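How I Take Apart and Clean Our White Plastic Patio Stools

Posted September 9, 2023

We have a set of white plastic stools that live on the back porch from spring until the first cold night, and by the end of summer they look terrible. Gray streaks on top, grime packed into every ridge, and at least one of them wobbles. For years I just hosed them down and called it good. Then my neighbor Natnael Degefa showed me that the legs come off (I had no idea!) and now I do the whole job properly once a year. It takes me 40 minutes a stool if I don't stop to chat.

What I use

A sheet of black plastic to cover the table. Mine is the leftover end of a roll from the garden.
A bucket of warm water with a squirt of dish soap
Baking soda
A soft brush and an old toothbrush
A rubber mallet
A couple of old towels

Cover the table first. I skipped this once and spent the evening scrubbing gray drips out of the wood. Black is great for this because every little crumb of dirt shows up on it, and so do small white parts, which otherwise roll off and vanish under the Clamley cabinet in our garage. Don't worry about getting the sheet smooth. Mine never is.

Now flip the stool so the seat is down and the legs point at the ceiling. Hold the seat with one hand and twist the first leg back and forth while you pull. If it's stubborn, pour a little warm water around the joint, wait a minute and try again. Still stuck? Tap the leg sideways with the mallet, close to the socket, and go gently. I cracked one in January by whacking it in a freezing garage, so do this on a mild day! 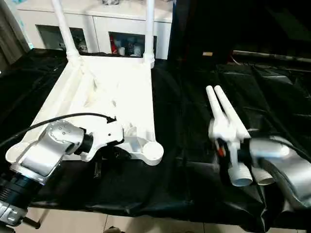
Two legs still standing, and the round socket near the corner of the seat.

Some stools have legs that are joined in pairs by a crosspiece. Leave those pairs together if they don't want to separate, they clean up fine as one piece. Just work both ends loose a little at a time, first one and then the other, or you'll jam them.

Shake out the tubes over the trash. Spiders love them. Then wash the legs in the bucket and stand them on end on a towel so the water runs out.

For the seat, wipe it down with soapy water first, then sprinkle on baking soda and rub in small circles with the soft brush. The toothbrush is for the raised edges and the inside of the sockets. Scuffs take longer. I do 3 rounds on the bad ones and then I quit, they're stools. Please don't use a steel scouring pad, it leaves scratches and those fill up with dirt by the next weekend.

Rinse everything and let it dry all the way. I leave mine overnight.

To put it back together, start every leg in its socket by hand before you push any of them home. Once they're all lined up, turn the stool over onto a towel and press down hard on the seat, or sit on it (my favorite method). If it rocks, pull the short-looking leg and seat it again. Most of my wobbles were a leg that hadn't gone in all the way.

Next up I want to try the folding table, which has some kind of rust stain I've been ignoring since we moved here from Willems.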